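Fridge section too warm after moving, freezer fine. Thermostat, damper or something else?
Posted in Appliances > Refrigeration
Sinan Uçar
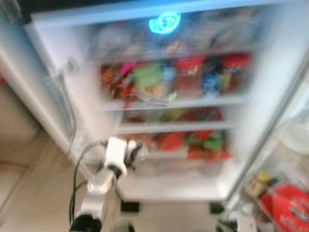 The unit is a Husatora bottom-freezer model, 194 cm tall, moved with us to Uden in January. It traveled upright and stood for a night before I switched it on. The freezer holds -18 °C without trouble. The fridge section will not go below 9 °C on the middle shelf, measured with a probe in a glass of water left in overnight. Setting is 4.

Already done:

Door seals cleaned with warm soapy water and checked with a strip of paper on all four sides. Even grip everywhere.

Condenser coil at the back vacuumed.

Fan in the freezer is audible when the door switch is held in.

The interior light goes out when I press the switch by hand.

In the old place the cabinet stood free in a utility room. Now it is in a niche with 15 mm of clearance on each side and a closed panel above. I do not have the manual and the model plate is partly worn off. Before I order a thermostat I would like to know whether the symptoms point that way.

Gönül Çınar

Don't order the thermostat yet. If the freezer holds its setpoint, the compressor and the refrigerant charge are probably fine. On a single-evaporator no-frost model the cold air is made in the freezer and blown up through a duct, and a damper decides how much of it reaches the fridge section. Three things commonly restrict it: packages pushed against the outlet, ice in the duct, or a damper that sticks partly closed.

Check them in this order.

Find the outlet on the back wall and leave a hand's width free in front of it. Do the same for the return vent, usually low down. Wait 24 hours and measure again with the same glass in the same spot.

If there is no change, hold a strip of tissue at the outlet with the door switch pressed in and the compressor running. Weak or no movement means ice or the damper.

For ice, empty both compartments, unplug, leave the doors open for a full day with towels down. A hair dryer is a bad idea, the duct is foam and it deforms.

If the airflow is good right after defrosting and drops again within two weeks, suspect the defrost heater or its sensor. With the plug out, measure resistance across the heater. Mine read 122 ohms and was good, an open circuit is not. The value differs by model, so look for the one on your parts diagram.

The niche matters too. With a closed panel on top the warm air has nowhere to go. That alone would normally make the compressor run long before it made only the fridge section warm, but fix it anyway.

Güven Polat

had the same with a Claritz, it was the thermostat. just replace it, they are cheap

Saadet Tekin

Güven, that depends on the type. In older models with one mechanical thermostat in the fridge section, a bad one usually affects both compartments. His freezer is fine.

Sinan, also check that it is level. Mine leaned forward after a move and the door didn't close the last few millimeters unless you pushed it. The paper test passes if you push the door shut yourself while doing it. Turn the front feet out until the door falls closed from halfway.

Sinan Uçar

Update. Cleared the space in front of the outlet: 9 down to 8. Tissue hardly moved. Unplugged it for a day and got a good amount of water out of the duct. It now reads 4.5 °C at the same setting. I took the panel off the top of the niche as well, so I can't say how much each step contributed. Feet adjusted. Will measure the heater if it comes back.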